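A bag that closes by itself is still a dream: talk with Ewurabena Annan about fruit, nets and cords

By Przemysław Witkowska
13 January 2022

Ewurabena Annan did not plan to think so much about bags. She came to Kpodo, a small fruit delivery in Pokthorpe, to do the ordering, and in the first months she sat by the telephone and talked with growers. Then in September the person who looked after the packing moved away, and the packing came to her table. She has kept it since then.

We met in the morning, before the drivers came. I wanted to ask her about the mesh bags with drawstring, which the customers of Kpodo receive inside their boxes and give back the next time. Some readers of this page wrote to me that they have the same kind at home and do not like them. Annan likes them, but with conditions.

"People think a net bag is a simple thing," she told me. "It is simple when it lies in the drawer. When you put in two oranges and lift it by the cord, then you find out what kind of bag you bought."

I asked her what is the most frequent mistake. She answered before I finished the question.

"The cord lock. You have this little piece, you press it, it slides, you let go, it holds. Everybody presses it and pulls the cord at the same time with the same hand, and then the bag turns in the air. You need one hand for the lock and the other hand for the neck of the bag. The neck, I say, and people hold the cord. Hold the neck."

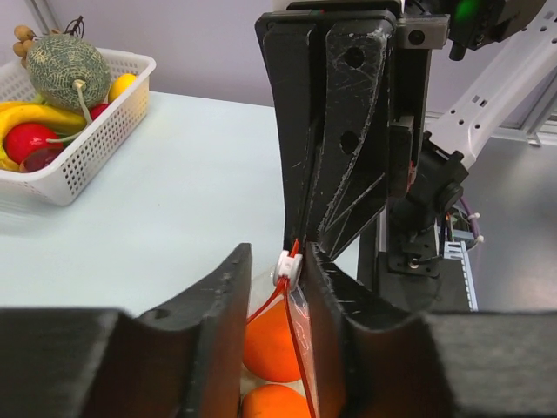
Orange fruit in a clear mesh bag, closed with red cords and a white cord lock.

She prefers a round lock to a long one, because the long one goes sideways into the mesh and catches there. It is also important for her that the cord has another color than the net. With a clear bag and a clear cord, she says, the person who opens it in the evening in the kitchen starts to pull at the wrong place, and after this the mesh has a hole.

Kpodo used bags from Molteck in the beginning. Annan has nothing bad to say about the net, which was strong, but the cords came without a knot at the end and the locks fell off in the wash. She still finds them behind the washing machine. Now the company buys from different sellers, a small quantity each time, and this is the reason why the bags at Kpodo do not match.

"My colleague Akosua is ashamed of it," Annan said, and laughed. She was speaking about Akosua Nutsugah, who makes the labels. "She would like to have all of them the same. For me it is good. If all bags are the same I learn nothing. I give the red net to one street and the clear net to another street, and I see what comes back broken."

What comes back broken, according to her notes, is mostly the seam at the bottom. The heavy fruit does it. She does not put melon in a net bag at all, and pineapple only if the customer insists, and the customer should know then that the leaves make holes.

Which fruit goes together

I had expected that the order of packing is a question of weight only. Annan says weight is the first thing and not the biggest. The bigger question for her is which fruit makes the other fruit ripe too fast.

"Banana is the bad neighbor, everybody knows that. Apple also, people forget apple. Avocado you can put with the banana if you want to eat it soon, and if you don't want to eat it soon, put it far. Oranges and limes and lemons are quiet. They sit with each other and there is no trouble for a long time. So in one bag I put the citrus. It is a boring bag and it never comes back with a complaint."

For the home kitchen she is less strict. She thinks a basket with open sides is the best place for mixed fruit, provided that somebody in the house eats from it every day. In a basket you see everything. You notice the soft one. In a bag with a closed neck, she says, the soft one is always on the other side.

And what does she think about longan? I asked, as I had bought a bunch once and the fruits rolled over my whole floor. She told me to leave them on the branch. The branch holds them together better than any bag, and you can lay the bunch on top of the basket, at the side, where it does not press on the other things and the other things do not press on it. When you take them off one after another, the fruits stay nice for longer than if you pick all of them at once.

She had more to say about the top of the basket. The heavy and hard things go low, she explained, and the banana should lie with the bend upward, so it rests on the ends and not on the belly. I have tried this at home since our talk. I cannot say yet if it makes a difference, but it looks tidy.

The part that takes time

Annan timed herself with the bags, and also Wichai Sitthichai, who packs beside her on the busy mornings. He is faster. It takes him about 20 seconds to open a bag, fill it with fruit and close it, and she needs more than this. The filling is short, they both agree. The opening is long. A new net bag sticks to itself, and the fingers slip from it.

"Wichai has a method," she said. "He puts the bag flat on the table, with the mouth to him. He goes in with one hand, like in a glove, and takes the orange from the inside, and with the other hand he turns the net over the orange. Then he doesn't need to hold the bag open. The bag goes to the fruit. I had it always in the other direction."

I asked her to show me, and she did it slowly and then again a little less slowly. It is similar to how one puts a pillow in a pillowcase. With round fruit it goes very well. With a bundle of greens or anything long it goes badly, the ends catch in the mesh, and for these Annan recommends that you lay the net open on the table and push the bundle in with the ends last. If one part stays outside you should not force it. Pull the net over it later, when the heavy fruit is inside and keeps the bag in place.

The table is important too, she says. She asks for a plain top, without pattern, in a light color. On a table with pattern the net disappears and you search with the hands. She also likes that there is free space in the middle, with the full basket at one corner and the other bags pushed back to the other corner.
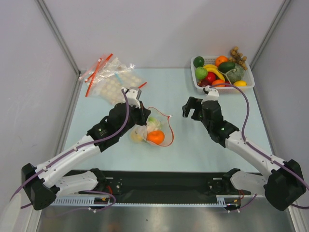 Clear plastic, and when she allows it

Not everything at Kpodo travels in a net. For soft things, for dough and buns and for cut greens, Annan still uses clear plastic bags which close at the top. She knows that a part of her customers does not like this. She had long letters about it.

"I understand them. But the bun in the net bag is dry in the evening, and then it goes in the garbage, and the bag was good for nothing. So I ask them to give me the plastic back. I wash it, I turn it, I hang it. A good zipper bag lives with me for a long time."

The weak place on a zipper bag is the corner of the strip, where it opens first. Before she throws one away she fills it with a little water and holds it over the sink. If it drips only from the corner she keeps it for dry things. The ones with a colored strip are easier for her eyes, she can see from far if it is closed.

She washes the net bags by hand in a bucket with mild soap. The machine is permitted if you put them all in a pillowcase and take the locks off before. Zuweira Owusu, a customer since the first year, washes hers in the dishwasher on the upper rack. Annan does not recommend it, but she confessed that the bags of Mrs. Owusu come back in good condition, so perhaps it is fine. They should dry open, hanging by the bottom and not by the cord. The cord keeps the water and after this it smells.

What she would change

Near the end of our talk I asked what she would change if she could make her own bag. She had seen the one from Brerkik, with a wide band at the neck, and found it pretty and too expensive for a thing that goes in and out of other people's houses. Her own bag would have a flat bottom, so that it stands while you fill it. It would have 2 cords and not one, coming out on the opposite sides, so the neck closes in the middle. The lock would be big enough for cold fingers.

"And the weight written on it," she added. "Only the weight, on a small tag. At the market they weigh the bag with the fruit and you pay for the net each time. It is very little money. But I think about it when I stand there."

For somebody who starts at home, she suggests to buy 4 or 5 bags and not the big pack. Use them for oranges first. See which lock your hand likes. And keep one in the coat, folded small, with the cord wrapped around it, since the day when you need it you will have come to the market from some other place and the rest will be hanging in your kitchen.

The drivers arrived then and she had to go down with the boxes.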